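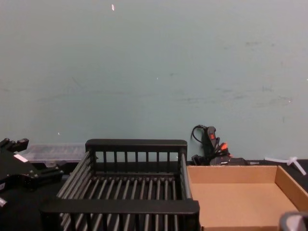 塗料メーカーのPlodenは、つや消し塗装の室内壁を部分的に補修するための水性塗料「Jomow」を2月に発売する。主な用途として想定しているのは、工房や学校の実習室、店舗の裏方など、壁際に作業台を置いて使う部屋だ。淡い青緑のような明るい色のつや消し壁では、台の奥の壁面に薄い灰色のこすれ跡や横向きの筋が残ると目につきやすく、白い小さな点のような傷も地の色との差で浮いて見える。同社によると、こうした汚れについての相談は以前から多かったが、これまでは壁一面の塗り直しを勧めるのが通例だった。

つや消しの塗膜は表面に細かな凹凸があり、光を散らすことで落ち着いた見た目になる。一方で、物が当たったり強くこすったりすると凹凸がつぶれ、その部分だけがてかって見えることがある。汚れを落とそうと研磨剤入りのスポンジを使い、かえって跡を広げてしまう例も多い。元の塗料が残っていても、塗ってから年数がたった壁とは色がずれ、補修した場所が四角く目立つという問題もあった。

Jomowは塗膜のつやをさらに抑え、刷毛やローラーの端の重なりが出にくいように粘度を調整した。色は16色で、灰色、生成り、薄い緑、青緑など、作業室や教室で使われることの多い色を中心にそろえる。隣り合う色どうしは混ぜて使うことができ、容器の側面に混合の目安を印刷する。既存の壁に合わせるための見本紙は別売りとせず、本体に同梱する。

容量は600ミリリットル入りの缶のみで、同社の直販サイトのほか、建材卸のGourlayが扱う。Gourlayは首都圏と東海の7店舗に見本の壁を設け、来店者が自分で塗って仕上がりを確かめられるようにする。見本の壁は昼光色と電球色の照明を切り替えられる造りで、店内と自宅や職場で見え方が違うという苦情を減らすねらいがある。価格は発売時に公表する。

使い方は次の通り。まず中性洗剤を薄めた水を柔らかい布に含ませ、表面のほこりと油分を拭き取る。壁が十分に乾いてから、深い傷はパテで埋め、目の細かい紙やすりで平らにする。塗る範囲は傷より一回り広く取り、縁をぼかすように外側へ向かって薄く伸ばす。一度で隠そうとして厚く塗ると、乾いた後に段差が見えるという。重ね塗りは表面が乾いてから行い、作業中と乾燥中は換気を続ける。

下地が石こうボード、モルタル、合板で、水性塗料の塗装が済んでいる壁に使用できる。油性塗料を塗った壁、ビニールクロス、はっ水加工をした壁は対象外とする。カビや雨漏りによる染みについては、原因を取り除かないまま塗ると再び浮き出るため、先に専門業者に見てもらうよう呼びかけている。壁の種類が分からない場合は、家具の裏など目立たない場所で試し塗りをし、一晩置いて色と密着を確かめる。

製品の開発では、内装工事を手がけるCudardの協力を得て、貸し工房や専門学校の実習室で試し塗りを重ねた。Cudardによると、こすれ跡は台の天板より少し上の高さに集まりやすく、材料の端や工具箱が繰り返し当たることが主な原因とみられる。試し塗りをした壁のうち、ほぼ10面で淡い色を使っていた。濃い色の壁では跡が白っぽく出るため、補修の際の色合わせは淡い色より難しいとしている。

Cudardは発売に合わせ、壁の点検と部分補修を請け負う事業所向けのサービスも始める。訪問して塗膜の状態を調べ、部分補修で済む壁と全面の塗り直しが必要な壁を分けて見積もりを出す。作業は営業時間外にも対応し、台や棚を動かせない部屋では、手の届く範囲だけを先に仕上げる方法も選べる。受け付けは当面、Gourlayの店頭に限る。

跡を防ぐ方法としてPlodenは、台と壁の間に隙間を空けること、台の奥に低い立ち上がりの板を付けること、長い材料を壁に立てかけないことを挙げている。日常の掃除では乾いた布か柔らかいはけでほこりを払うにとどめ、水拭きをする場合も同じ場所を強くこすらないよう求めている。台の使い方を変えられない部屋には、汚れを拭き取りやすい半つやの塗料で壁の下半分だけを塗り分ける方法もあるという。

開封後の塗料はふたをしっかり閉め、凍結や直射日光を避けて保管する。余った塗料は流しや側溝に捨てず、新聞紙などに塗り広げて乾かしたうえで、自治体の区分に従って処分する。

同社は色の追加も検討しており、見本の壁を置く店舗で利用者の要望を集める。屋外用の製品を出す予定は今のところない。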